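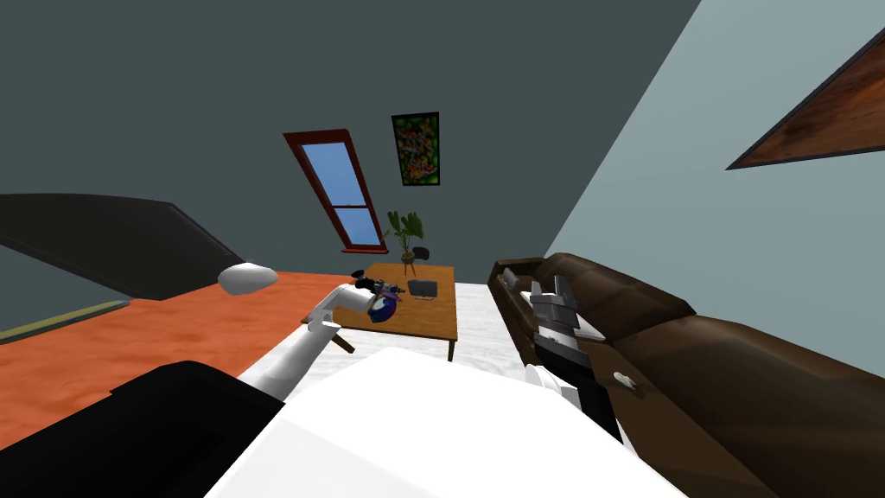
Living room environment in the simulator, left arm at the coffee table.

Progress has been slower than the plan I posted in September, mainly on account of the contact settings. These are notes on where the club entry stands, partly for the two members who missed Saturday and partly so that I can find the numbers again.

The task for this round is tidying. The robot starts near the sofa, has to take hold of a named object on the coffee table, lift it clear and put it down in the tray. The rules give 100 points per run: 80 for the object ending up in the tray and the rest for not disturbing anything else on the table. The plant counts as something else on the table. We have lost those points to the plant more often than to everything else put together.

We are using Skuvine as the simulator, as the organisers require it, and our own control code on top. The code is split into two parts. Ilie does the arm planning and Volis does the grasp selection. The names were chosen by last year's group and I have given up trying to find out what they stand for.

Grasp selection

Volis takes the object mesh and proposes up to 32 grasps, then scores each for finger clearance and how far the wrist has to turn. The old scoring gave too much weight to wrist angle. It liked grasps that were comfortable for the arm and poor for the object, so the fingers would close near one end and the thing would pivot as soon as it was lifted. Giuliana Taipe rewrote the score so that distance from the centre of mass comes first and wrist angle only breaks ties. On the box-shaped objects this made no difference. On the longer ones it removed nearly all of the pivoting.

Small objects are still a problem. If the object is narrower than the finger pads, the clearance test passes for almost anything, including grasps where one finger is inside the table top. I have added a crude check that throws out any grasp with a fingertip less than 5 mm above the surface. It throws out some good ones too. A proper test against the table mesh is on the list.

Contact settings

The default friction in Skuvine is lower than I expected and objects slid out of the gripper during the lift. The tempting fix is to raise friction until they stop. We did that for a week and it was a mistake, as the evaluation server runs with the defaults and all our grip forces were then wrong. Everything is back to the defaults now. The gripper closes at a slower speed and holds for a short time before the lift begins. That costs time on each run, but time is not scored until the final.

Wálter Sotelo found a separate fault in the same area. Our controller was sending the close command at every step, including after the fingers had stopped moving, and the integral term kept building up. When the gripper was told to open, it waited for that term to unwind and then opened late, usually while the arm was already moving away from the tray. Clamping the term fixed it. The change was one line and took him most of an evening to find.

Arm planning

Ilie plans for one arm at a time. The right arm is parked beside the sofa while the left one works, and it is treated as a fixed obstacle. This wastes half the robot, but two-arm planning was unreliable when we tried it and the tidying task does not need it. The parked pose does need changing. At present it is close enough to the front of the sofa that any turn of the base has to be checked against it, and the planner rejects some base positions that would give the left arm a much better approach to the table.

I have also stopped planning straight-line approaches from the side. Coming down from above is longer but keeps the forearm away from the pot.

To do before the next meeting:

Move the right arm's parked pose higher and further in.
Replace the fingertip height check with the mesh test.
Rerun the full set with the default contact settings and log the failures by type.
Port the logging script to Flarnov, or decide not to and delete the half-finished branch.

The club machine is free in the evenings if anyone wants to take the third item. Please don't change the random seeds.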